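# Booking a memorial Mass at Zirnthorpe without paying for extras

I have arranged two of these in my family and I am still not convinced it needs to be as fiddly as people make out. The parish leaflet runs to 10 pages. You can ignore most of it.
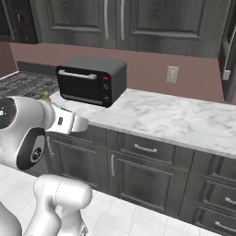
Start with the date. The parish takes requests from February for the rest of the year, and anniversaries near All Souls go first. Ring the office. The web form exists, but mine sat unanswered for 20 days, so I wouldn't trust it with anything that matters.

1. **Ask what the offering is, and whether it is fixed.** At Zirnthorpe it is £10 and has been for years. If someone quotes you more, ask what the rest is for.
2. **Give the name in writing.** Spell it out, including the part the family used. Names taken down over the phone come back wrong.
3. **Check whether the Mass is shared.** "A Mass for your mother" may mean her name read out with several others. That may suit you perfectly well, but find out first.
4. **Decide on graveside prayers.** These are separate from the Mass and need their own request to the cemetery.

Then there are the packages. Lambrakis, the florist by the gate, does a "remembrance set" at £42: a wreath, a candle and a printed card. The candle is the same one the church sells for £2. Troller will clean the headstone, and will suggest sealing it too. I said no to the sealing and can't see any difference.

Ring again a week before. The newsletter goes to print early, and a name left off it tends to get left off the altar list as well.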